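Khunthong: notes from the software side

Gallery page, October 2023

Welcome, and thank you for stopping by! Most of what our little group makes never gets its portrait taken. It lives in log files and config folders and in one very long planning script that Dinesh Gowda has been promising to split up since July, and none of that hangs nicely on a wall. Still, people who come by the lab always ask what the software does all day, and I find it easier to answer with something to look at, so this page has grown up bit by bit (it's a short gallery so far, and I've let the captions run on).

For anyone new here, Khunthong is our name for the whole chain, from the moment a demonstration is recorded to the moment a planner proposes a motion of its own. Inside it there are three parts we talk about constantly. Meda is the recorder and the clock that everything else leans on. Ovon does the perception, meaning it decides where each gripper is and which way it's facing. Amis is the planner, and it's the part visitors like best, although I'd say it's only as good as what the other two hand it. I look after Ovon, so please forgive me if this page tilts in that direction. 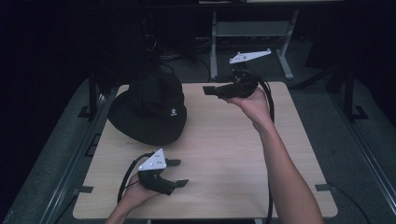 Soft things are where Ovon earns its keep, and where it has given me the most gray hair. A rigid box has corners and faces, and you can write down its shape once and be done with it. Cloth wants to be a different shape every time you look at it. The black bucket hat is a lovely case, with that wide brim drooping down to the table, and the brim's soft shadow on the wood was enough to fool our older segmentation, which happily counted shadow as hat and drew the outline too wide. Charoen Wannasri rewrote that step over the summer and now the outline is taken from edges and shading together. The white triangular plates on top of the two grippers are what the tracker looks for, and the small dark dots on them give it points to fit a pose to. With one gripper raised and the other low beside the hat, we get two very different plate angles in a single view, and I've become terribly fond of views like that for testing.

A few words on the pose fit, for those who like that sort of thing. Ovon finds the dots, matches them to the stored pattern of the plate, and solves for position and rotation. When a plate tips too far from the camera the dots crowd together and the solver can flip to a mirror answer, so a gripper appears to spin over in one step and spin back in the next. We used to smooth this away, and it was a mistake, I'm sorry to say, because the smoothing also rounded off quick and perfectly good wrist turns. Now the solver keeps both answers alive for 5 steps and drops the one that disagrees with the motion before it. Anneli Huttunen suggested this over coffee and had it running before I'd finished washing my cup.

Timing is the other half of the story, and it belongs to Meda. The finger opening and the camera picture arrive by separate routes, each with its own delay, and if you line them up carelessly the planner learns to close its fingers a touch late. On a wooden block you might never notice. On a brim you certainly will, as the fabric slides off and Amis carries on with the lift, holding nothing at all and looking very pleased with itself. The fix was a dull one – stamp everything at the source, measure the delay on each route, and correct for it when the recording is written to disk. Our worst mismatch after the change was 9 milliseconds, on a machine that was also copying files at the time.

Once a recording is in, Sombat Sombatkul's replay tool draws both gripper paths as colored lines that you can drag back and forth with the mouse. It has no clever features and I open it every single morning. You can spot a flipped pose in a moment (the line gets a spike like a thorn), and you can mark the stretch and send it back to the solver without leaving the window. The last release came with 22 keyboard shortcuts, of which I've learned the ones for play, pause and undo.

Amis works from the cleaned paths. Ayodele Olaniyan trains it and keeps a held-back set of 100 recordings that the rest of us aren't allowed to tune on, however nicely we ask. She scores a proposed motion on whether the two grippers stay clear of each other, whether the grasp lands on fabric, and how far the path wanders from what a person did. The clearance check is the strict one, and a plan that fails it is thrown out before anything else is scored.

Next on my own list is a better guess for the moments when a hand passes in front of a plate. Dinesh would like the planner to be told how sure Ovon is about each pose, and I'd like that too, once we agree on what the number should mean. If you work on something similar, do write to us, or come by and ask Sombat for a turn with the replay tool.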